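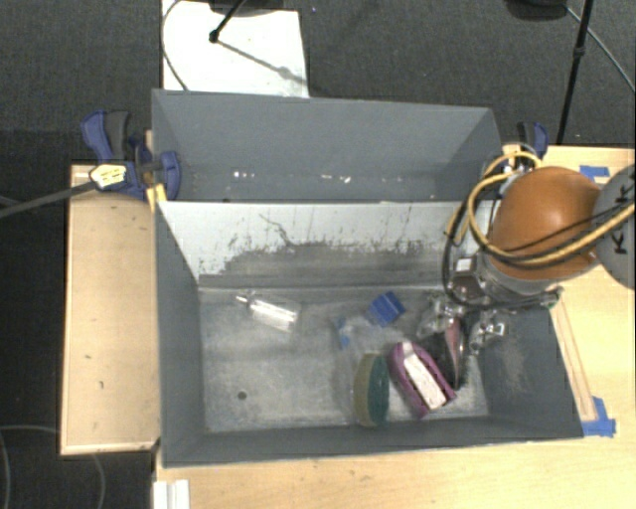

Liette Girard wrote to me after last month's column to say that a divider is only a way of having two messes, and that anyone who buys a container with compartments has admitted defeat before getting it home. She has a drawer, she says. Everything goes in the drawer.

I have been turning this over ever since, mostly while looking for things.

My own position is that a big grey bin with a partition is the most honest piece of furniture a household can own. It makes no promises. A sponge can lie in it next to something purple for scrubbing or rubbing out, and neither looks out of place, for the good reason that neither has a place. A scrap of clear plastic packaging can stay there for a season. Try that with a wicker basket lined in gingham and see how long you can stand the reproach.

Liette's mistake is to suppose that the second compartment is meant for things. In my experience it is meant for the idea of things. You start out with a scheme (cleaning at the front, mending at the back) and by the end of April the front has the lot and the back has crumbs. I have run this trial in two houses and a rented flat and the result has never varied. I still wouldn't be without the back. On a bad Sunday it is a great comfort to look at that much vacant storage and feel well provided for.

What I can't forgive is the remedy trade. A shop called Gratuvex opened near us in the spring, and sells a set of 18 small tubs to put inside your large tub, with labels. I bought the set. The tubs live in a cupboard, inside one another, with the labels still on their sheet. Ynyr Lloyd, who shares the cupboard, has asked whether they might be kept in something.

Then there is the matter of wear. People replace these bins when the paint scrapes off, and I can't think why. Scuffs are where the hands go. A divider that has gone dark along its lower part has been reached across and dragged things over, I should imagine, by people in a hurry to wipe something up. A spotless one has been admired. I know which kitchen I would expect to be given lunch in.

Liette will say that her drawer does all this and shuts as well. So it does, until the potato masher turns sideways, and then it neither shuts nor opens and you are out in the garden shed hunting for a ruler. A bin with no lid can't jam. You lean over it, you see the sponge, you take the sponge. If the sponge isn't there you have at least been told so promptly.

She has offered to come round and sort mine out. I've said she can have the back half.

Yaw Arthur
Tue 12 May

Recent columns
The spare key and its many relations
In defence of the wrong-sized lid
Forty years of string
Why I no longer fold fitted sheets

Contact the editor | © Rolden Household Review | Back to top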